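Jimen Robotics Club
Progress report, spring term, for the Sisovari small grants office

Sorry for the short form, we are between two build nights and the deadline is 5 p.m.

Where we are: the club is running. 44 students signed up, 40 still coming. Two teams now instead of one, split by experience and not by grade, works better. Kamik (our gripper project) is past the drawing stage, handheld version done, arm version waiting on motors.

Money: 60 percent of the grant spent. Mostly motors, filament, screws, one replacement power supply. Sönmez workshop let us use their drill press for free so the tooling line is under. Would like to move that to spare cables, please confirm by email.

Behind on: the arm base. First one flexed too much, second is being cut. Also the parent evening got moved to June, gym was booked.

Handheld work: students practice opening, lining up and closing over a bare surface first, then with small things like erasers and bottle caps. Each session is 90 minutes, the last part goes to writing up the logbook, which they hate.
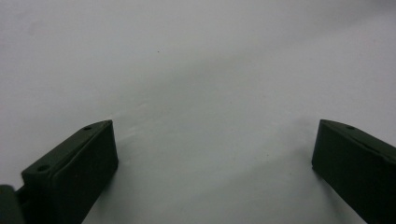 Fingers will be redrawn once more before the arm goes on. Students want softer tips, we said try tape first. Logbooks are getting better, some still only write "worked ok".

Next: finish base, mount motors, wire teh emergency stop, then first run with the Kamik arm. Receipts follow in a seperate mail.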